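Guest room: nightstand beside the switch, or move it?
Forum: Small Rooms and Rentals

grondovus_k
Hello all. I prepare a guest room for short stays, and my sister and I cannot agree on it. The nightstand is close to the bed and the socket is on the wall over it. She wants to move it away so the cleaning is easier. I also want opinions about the small trash bin, which she finds ugly next to a bed.
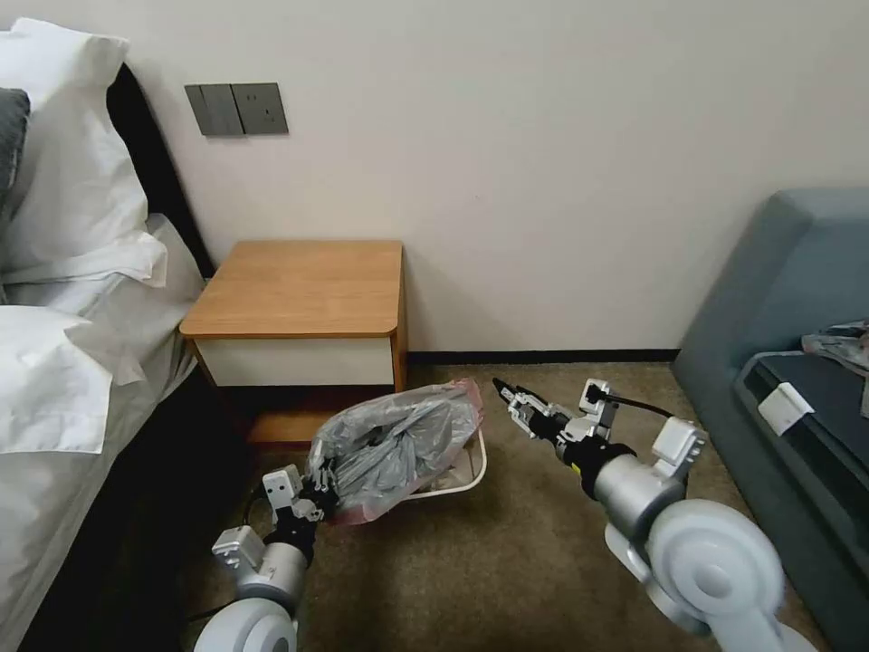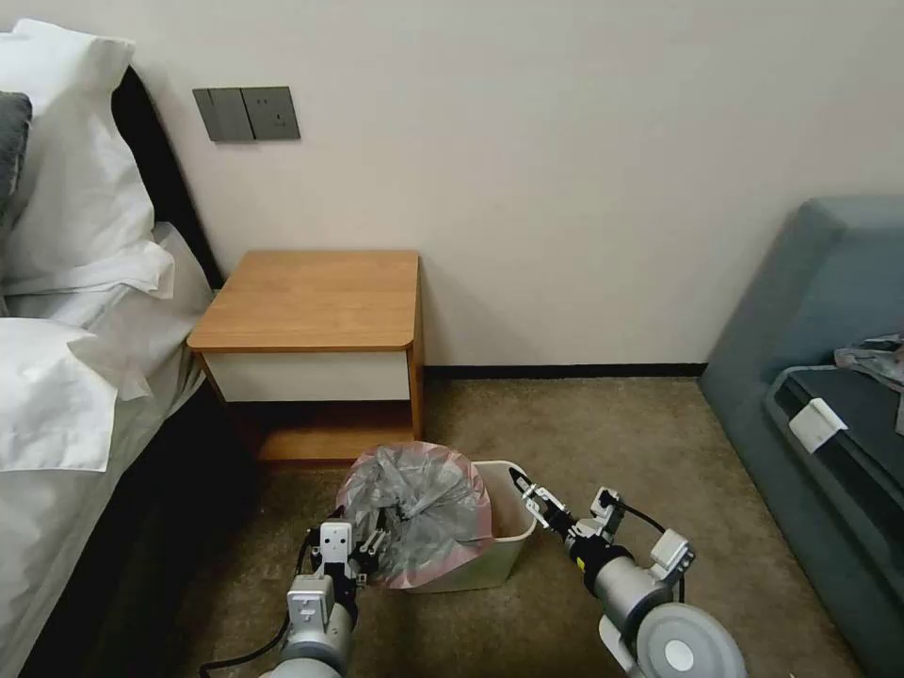
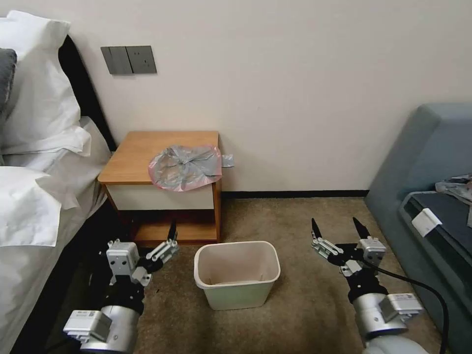

Same corner in all three.

The drawer has no handle and guests ask me if it opens. It does — you pull from below. I paid 900 for the bed and nightstand together in May, so I will not buy another one soon.

Tavside8
Leave the nightstand. A guest wants the phone charging near the pillow. The bin I would put by the door.

Ayanda Nkuna
I disagree about the bin. People use tissues at night and they will not walk to the door. Keep it by the bed, but use a smaller bag and fold the edge down over the rim.

Tavside8
Then at least use one with a lid. I rented out a room for 3 years and the open ones always smelled.

mofokeng_r
A lid is one more thing to wipe. For the drawer, stick on a small felt tab. My guests understood it at once.

grondovus_k
Thank you, the felt tab I will try. My sister read this and she still says by the door. What size of bag do you use, Ayanda? The ones I have are too wide.

Ayanda Nkuna
The smallest roll they sell in my supermarket. I don't remember the number, I will look tonight.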